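The Patient Business of Teaching a Robot to Pick Up a Bottle
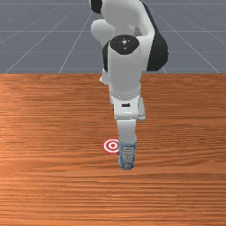
The simulated arm over its water bottle, with the bullseye beside it on the table.

Spend a February morning with the folks at Dritaris and you'll soon learn that a robot needs a great many examples before it's good for much -- and that someone has to sit there and make them. At the Doltthorpe office they gather theirs in a simulator, 18 runs to a batch, and every run gets watched twice before it goes into the pile the learning system studies. Clumsy runs are kept too, in a folder of their own, and I must say I grew rather fond of those.

Reader comments

rimitz_reader: Lovely piece! Do they ever try it with a real bottle?

Peng fan: My son is 10 and wants this job already.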